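Keep the Brinden Rental Counter Open

The town of Brinden plans to close the equipment counter at the Rathjen Street annex at the end of December. The stated reason is cost. I think the decision is a mistake, and I think the town has been measuring the wrong thing.

For anyone who has never used it, the counter lends out things most households need once or twice a year. Folding tables, extension ladders, carpet cleaners, a pressure washer, a tile cutter. You show a card with a local address, pay a small deposit, and bring the item back within 7 days. The deposit is returned if the item comes back clean.

Last year the counter made 2,998 loans. The town report puts that number in a table next to the library's circulation and concludes that use is low. A book and a carpet cleaner are not used in the same way. One ladder loan may cover the gutters on a whole house and the neighbor's as well. Most of the people I know who borrow from the counter do it twice a year, and they would otherwise have to buy something, store it and watch it rust.

The report also says that residents have private options. They do, up to a point. The nearest rental store is in Porusby, which means a drive of 9 miles each way and a vehicle large enough to carry a ladder. It charges by the day and holds a deposit on a credit card. People who rent apartments downtown often have neither the car nor the room on the card. They are also the people least likely to have a garage full of their own tools.

Some residents have pointed to Dodadow, where the council closed a similar service and replaced it with an online board where neighbors could list things to lend. I lived there for 2 years after the change. The board had plenty of requests and few offers. Lending your own pressure washer to a stranger is a bigger favor than it sounds, and when one came back broken there was no one to settle the matter. A public counter takes care of that. It owns the item, it inspects it, and it pays for the repair.

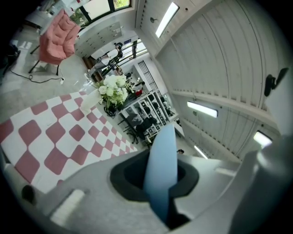
I accept that the counter could be run better. The hours are poor for anyone with a day job. The catalog online has been out of date for as long as I have used it, and it still lists a floor sander that was retired. Late fees are rarely collected. Each of these can be fixed for much less than the town expects to save by closing, and the report does not look at any of them.

The council could open the counter two evenings a week and close it on the slowest weekday mornings. It could raise the deposit on the larger machines. It could charge a small fee for weekend loans, which I would pay. If use still falls after a year of that, the case for closing would be stronger than it is now.

Written comments go to the town clerk's office and are read into the record before the vote. Mine went in this morning, and it asked for one more year with longer hours.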